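Comparing Two Finger Pads for a Hand-Held Gripper in Kitchen Tasks

Project report, Manipulation Lab course
Primo Donati and Deolinda Gouveia
Supervisor: Dr. Figueiredo

1. Goal

The project compared two finger pads on the same hand-held gripper: a smooth silicone pad and a ribbed foam pad. The gripper records demonstrations through a wide-angle camera mounted behind the fingers, and finger opening is computed from a marker tag on each side. Earlier groups in Nirnville had changed the pads and the camera mount at the same time, so their results could not be assigned to either. We kept the mount, lens and tag positions fixed and changed only the pads.

2. Setup

Both pads were fitted to the same pair of flexible fingers. The silicone pads were cast in the Stivora workshop from a printed mold. The foam pads were cut from sheet stock and glued. Glue was left to cure overnight before any trial, after a first pair peeled at the tip during practice.

Trials were done at a table with kitchen objects, under ceiling light only. Three tasks were defined:

Scoop: grasp the handle of a wooden scoop resting in a small glass bowl, lift it and set it back.
Bottle: grasp a capped plastic bottle by the body, lift it and put it down in the same spot.
Lid: close the lid of a rice cooker by pushing with one finger.

Each task was done 90 times with each pad. Donati operated the gripper for all scoop and bottle trials, and Gouveia for all lid trials. A trial counted as failed if the object slipped, turned more than a quarter turn in the grasp, or was dropped.

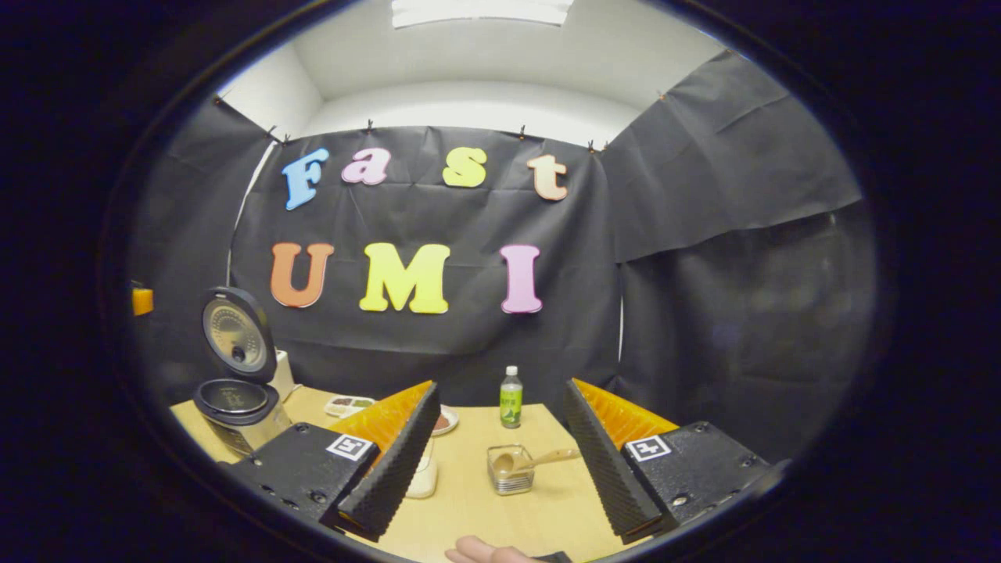

Opening width was logged for every trial with the Prolari tracking script. The script needs both tags in view. When one tag is lost it holds the last valid value, and we marked these stretches by hand so that they would not be read as a steady grasp. Tag loss was more common in lid trials, where the wrist has to be tilted further than in the other two.

3. Results

The scoop task separated the pads most clearly. Silicone failed 23 times and foam failed 2 times. Nearly all silicone failures were rotations: the handle is thin, the bowl of the scoop is heavy by comparison, and the handle rolled between the pads as soon as the scoop left the glass. With foam the ribs closed over the handle and held its angle.

In the bottle task the difference was small enough that we do not claim one. Both pads held the bottle when the grasp was centered. Failures came from off-center grasps, where the fingers bent unevenly and the bottle leaned.

The lid task involves no grasp, and both pads completed it. Foam left a less clear contact point in the video — the pad compresses before the lid moves — which made the start of contact harder to label.

4. Problems

The foam wore down faster than expected. By Friday the ribs nearest the tip of the left pad were visibly flattened, and the pad was replaced before the last block of scoop trials. We did not measure wear, so we can't say how many grasps a pad lasts. The camera focus also shifted once when the mount was bumped. The block in progress was discarded and repeated after calibration.

Having one operator per task is a weakness. An operator who learns to place the fingers well will hide a bad pad, and the silicone block was always run first.

5. Recommendation

We recommend the ribbed foam pad for thin handles and light utensils. The lab plans to collect 3000 demonstrations next term, and for that number spare pads should be cut in advance and changed on a fixed schedule. The order of pads should be mixed within each session, and a second operator should repeat at least the scoop task. Cutting templates and the trial log are in the project folder, with the held-value stretches marked in the last column.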